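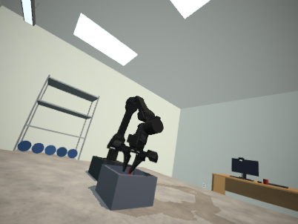
Every few weeks somebody in our field writes that simulation is finished as a way to choose a gripper. The argument is always the same. Contact is too hard to compute, rubber does not behave like the model of rubber, and so you must buy the hardware and try it. I worked on the real bench for 2 years before I touched a simulator, and I used to repeat this argument myself. Now I think it is only half correct, and the wrong half costs small teams a lot of money.

My case is a simple one. In June we had to pick fingers for an arm that takes small parts out of an open box. There were two candidates. The Lustell fingers are narrow and come to a point. The Fallska fingers are wide, with a soft pad, and everyone at the office liked them more, me included. They look serious. We had the budget for one pair.

My colleague Masaru Onishi built both in the simulator and ran 2,000 picks for each one, moving the part a little every time. The wide fingers were better in the middle of the box. Near the wall they were bad, and the reason had nothing to do with friction or rubber. The finger was too thick to go between the part and the wall. That is geometry, and geometry is the thing that a simulator knows very well.

Khurram Abbasi, who is responsible for our real cell, did not believe the numbers. He borrowed both pairs and made 60 picks with each, by the same rules. With the wide fingers he had 31 failures, and most of them were at the walls and in the corners. With the narrow ones he also had failures, but of another kind: the part turned between the tips and fell during the lift. The simulator had shown us almost none of these. So Khurram said that he was right, Masaru said that he was right, and I had to agree with both.

What I take from this is a question of order. People ask if the simulator is true, and this question is too big to be useful. I prefer to ask which mistakes it can find for me before I pay. It finds collisions, bad reach, a wrist which is too fat for the box, a camera mount that hits the rim. It does not find slipping, dust, or a cable that pulls on the last joint. For these I still want Khurram and his stopwatch.

I have one more complaint, and it is about the people who sell the software. The demonstration from Dhanial used a part in the center of a very wide tray. Allach did the same with a cube. Any gripper will pass such a test. If you compare fingers, put the part in the corner, in a deep box, and publish the failures together with the successes. We ordered the narrow pair, and Masaru is now trying different tips to stop the part from turning.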